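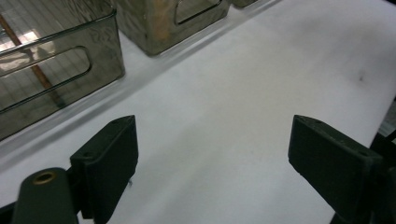

Ticket: handle slots reported as utensils, crossed cutlery reported as one object
Component: Hevus segmenter, cutlery sorting task
Opened: May 22, 2020
Status: open
Priority: medium (was low, until someone tried to train on the output)

Since the Plornska update the segmenter has discovered a great deal of cutlery. Unfortunately much of it is holes. The slots in the sides of the containers come back labelled "utensil, handle only", with a confidence I'd be pleased to see on a real fork.

Steps to reproduce: load the cutlery batch, run the default config, open the overlay on any view from the grippers. I went through 83 clips and the fault appears in 41 of them. The old build on the same batch gives it in nine, so it was always a bit partial to slots and has now committed.

Tried so far:
Cleared the mask cache. No change.
Raised the confidence threshold. The slots stayed and two real spoons left.
Turned off the reflection filter. Worse. Turned it back on.
Swapped in the August weights, which load with a warning about a missing key and then behave rather well on slots. They also call most of the tabletop a plate, so I wouldn't ship them.

The planner takes all this at face value. In replay it proposes a grasp on the slot, sets the jaw width to match, and scores the plan as good. As a plan for picking up a hole it's hard to fault.

The second half of the ticket is handles lying close together on the table. With a narrow gap between them they ought to be two instances, and the wooden ones with rivets ought to be easy. The merge step joins them into one wide object, and the width estimate then asks the jaws for something silly.
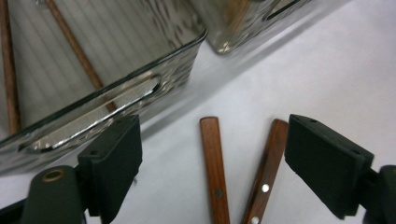
Ada Rinaldi replied that the merge step is hers and the slots aren't. The Plornska build changed the default merge distance from pixels to millimetres and kept the number, so anything within 30 of anything else now counts as family. She suggested setting merge_unit by hand in the Baloch profile, rerunning only the close-handle clips, and leaving the slots alone until that was done, "otherwise you'll fix one with the other and we'll never get them apart".

Done as asked. merge_unit set to px, cache cleared again out of superstition. Handles with a gap between them now come out as separate instances in the gripper views. Slots unchanged, as promised.

The head view is still wrong in one case: cutlery that crosses.
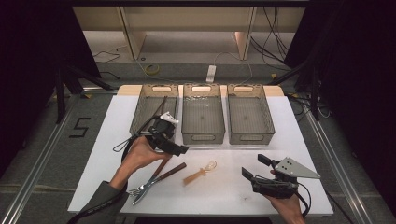

A knife over a fork in a shallow X gives one instance with two handles and a grasp point at the crossing. The amber spoon next to them gets its own mask with a ragged edge, which I can live with. Setting the unit made no difference to the X, so I suspect the overlap rule in Jeltach, which runs after the merge and has opinions of its own.

Next: switch off the overlap rule and rerun the head view only. For the slots, try passing the container mask through first and rejecting any utensil that lies wholly within a container wall. That mustn't throw out sticks standing inside a see-through bin, so it needs a test of its own before it goes anywhere near the defaults.

Splitting the slots into a separate ticket. Ada keeps the merge, I keep the holes.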